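Chapter 3
When the Work Moves: Automation and the People Beside It

Learning aims
After reading this chapter, students should be able to describe how tasks are divided between staff and machines, and explain why job descriptions often change before job numbers do.

In May 2021 the catering supplier Namidmont began moving part of its tray service at Welirden to robots. The site employed 104 people. Management announced that no post would be removed in the first year, yet 30 employees received new job descriptions by the end of June. Most of them had portioned and plated food by hand. Their new duties were to set out work for the machines, watch them, and step in when a task was not completed.

The task itself was a modest one — bringing together a food item and a plate — but it had never before been written down.
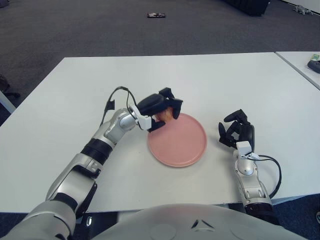 Figure 3.1. A two-armed robot holding a small item above the rim of a plate.

Rasa Rätsep, a shift leader at the site, was asked to describe every step of plating in words. Her first draft filled 2 pages and left out much that experienced staff did without thinking. This kind of knowledge is called tacit knowledge, and its transfer is often the hardest part of a change at work. It also raises a question of pay: employees who teach a process are doing work that their contracts may not mention.
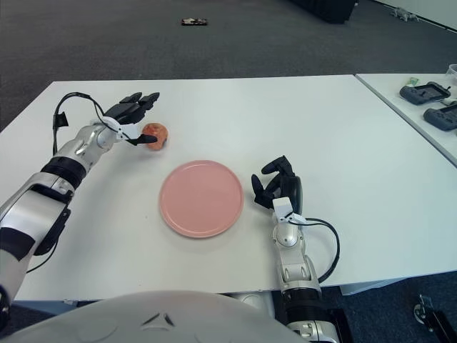

Job design begins with the question of who is responsible at each point in a task. A worker who plates food by hand answers for the whole of it. Once a machine takes over the handling, the task must be divided into states that an observer can recognize. An item on the table beside an open robotic hand, with the plate still empty, is one such state, and the job description must say whether the attendant waits or acts. At Welirden this point was settled only after the union representative, Aušra Pärn, requested a written rule.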